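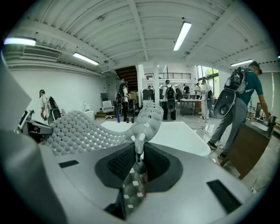 The white table in the studio, under the ceiling lights.

Belia work table, white

The Belia is the table we kept wishing we could buy when we were fitting out our own workshop, so in the end we made it ourselves! It has a plain, pale, glossy top with a rounded edge, and it suits any room where people cut, sort, sketch, glue, fold or simply spread things out and think. We have been making it in Vovville for a while now and we are still very fond of it.

The top

Glossy white was a long argument here. Some of us wanted matte. What won it for gloss was a winter of working in a room with white walls and strip lights overhead, where the shine on the tabletop made the whole place feel brighter, even late in the afternoon. Small parts show up beautifully against it — dark screws, thread, pencil leads, the tiny washer you were sure had gone on the floor. Glue lifts off with a plastic scraper once it has dried. Marker pen comes away with a damp cloth if you get to it the same day, and with a little rubbing alcohol if you don't.

It will pick up fine scratches over the years, as any glossy surface does. Use a cutting mat for knife work and don't drag anything with metal feet across it.

The edge

Run your forearm along it and you'll see why we love it so much. A square edge digs in after an hour of close work and a rounded one lets you lean. It's kinder to sleeves and hips too (we all walk into tables), and crumbs and shavings sweep straight over it into your hand. The Berhe range has the same edge, so if you already own one of those, the two sit nicely in one room.

Size and height

The top is 900 mm deep, enough to work from both sides without bumping knuckles. The height is 81 cm, a bit taller than a dining table and lower than a kitchen counter. We chose it for people who stand for some jobs and perch on a stool for others. If you sit all day in an ordinary desk chair, you will find it high, and the Berhe desk would be a better choice.

Lengths are made to order. Send us the measurement of the wall or the space and we'll tell you what fits, including whether it will go around your stairs.

Lighting a glossy table

We get asked this a lot, so a few words from our own trial and error. Long fluorescent fixtures give a lovely even light for big layouts, but you will see them reflected in the top if you stand in the wrong spot. Shift the table a foot or so and the reflection usually slides away from where you're looking. A room with several smaller fixtures spread across the ceiling is easier than one with a single bright one in the middle. White walls help a great deal. If you have an air conditioner high on the wall, try not to put the table right in its path — tissue paper and pattern pieces take off like birds.

What arrives

The table comes in 2 boxes, the top in one and the legs and hardware in the other. You'll need a second person to turn it over when the legs are on. The hex key is in the bag with the bolts, and there are spare bolts as well, so don't worry if you have a few left when you finish. Each leg has a foot that screws in and out for uneven floors. Do the leveling last, with the table where it is going to live.

Looking after it

Warm water and a drop of dish soap, then a dry cloth. That's all we do with ours. Skip scouring powder and anything with grit in it, which will dull the shine in patches. Hot glue guns and soldering irons need a stand. A hot mug is fine, a pan straight from the stove isn't.

Good company for it

The Vondska stool tucks under with room to spare and was drawn with this height in mind. The Vondska rolling cart fits beside it, flush with the top, and makes a handy extra shelf when the table is full (it will be full).

Orders and delivery

Every top is finished by hand, so there is a short wait, and we'll give you a date when you order. Tables ordered in March, our busiest month, take a little longer. We passed 1,000 Belia tables this spring and we're still excited every time one goes out the door. Samples of the white finish are free, just ask and we'll mail one. Returns are fine within the usual period as long as the length is a standard one and the legs haven't been fitted.

Page updated 23rd May

We use cookies to remember your basket and to see which pages get read. Accept | Settings

Contact | Delivery | Returns | © Belia, Vovville | Back to top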